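Search posts
Enter keyword

Qusai Issa
March 26, 2023

OK, fault story from the Claltstead bench, and it's a good one! Our left arm quit 210 cycles into an overnight run. Gripper wide open, no alarm, log full of happy green lines.

We blamed the motor first. Swapped it. Same thing at cycle 400 the next night — so not the motor, and now I was hooked.

Khoury spotted it at breakfast. The wrist cable had rubbed on a bolt head until one signal wire broke inside the jacket. Bend it one way, fine. Bend it the other, the controller keeps reading the last good position and carries on as if the jaws had closed.

The scary bit is that second part. A dead sensor should stop the arm, period. Ours let it swing 3 more times with a hand-sized gap where it thought it was holding something. Hovis hit the stop.
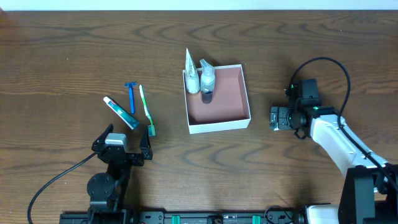 Cable slack is my whole personality now. Too little and it yanks at full reach, too much and it finds something to rub on. Look at the big loop coming off the right arm's wrist and back down along the white link, then the one curving out across the table from the left arm. I check both before I load a single toothbrush.

Firmware fix is in too: stale reading, hard stop. Goal is 2,000 clean cycles by June. So excited to run this!!

Print this thread | E-mail this thread

Recent from Qusai Issa
Fleradetti controller: first week notes
Why I label both ends of every cable
Picking a stop button you can hit half asleep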